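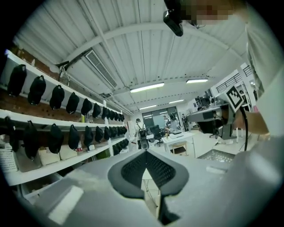 Kultport

Print | E-mail

Miltesero is a tracking and planning package for hand-held and arm-mounted grippers. It reads square fiducial markers fixed to the gripper body, solves the pose of each tool, and writes one time-aligned path per hand. The paths load straight into the Pringle planner, where they can be trimmed, smoothed and checked against joint limits.

Marker layouts are set in a plain text file. Flat plates and cubes are both supported. On a cube, each face needs its own code; the solver picks the faces it can read and drops the rest. 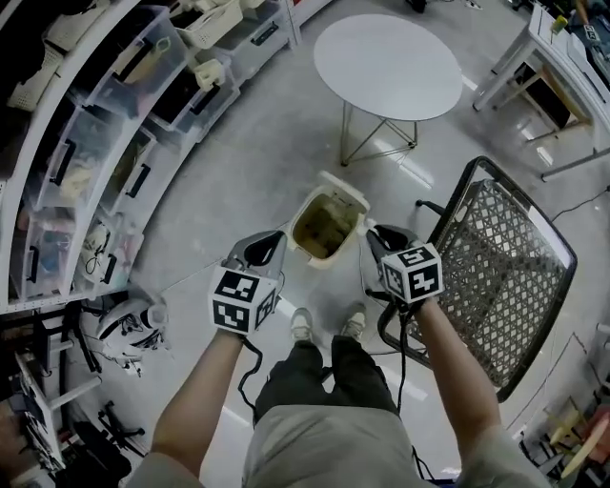

Kultport

Two-handed work runs as a single session with 2 grippers on one clock. Finger opening is logged as a separate channel. If a marker is hidden for more than 50 ms, the gap is flagged and left unfilled unless the user turns on interpolation.

Session limit: 400 paths
Default port: 3475
Export: Pringle, CSV
Plinlow plug-in: sold separately

Camera calibration must be redone after any lens change. Older calibration files open read-only.

Print this page | E-mail this page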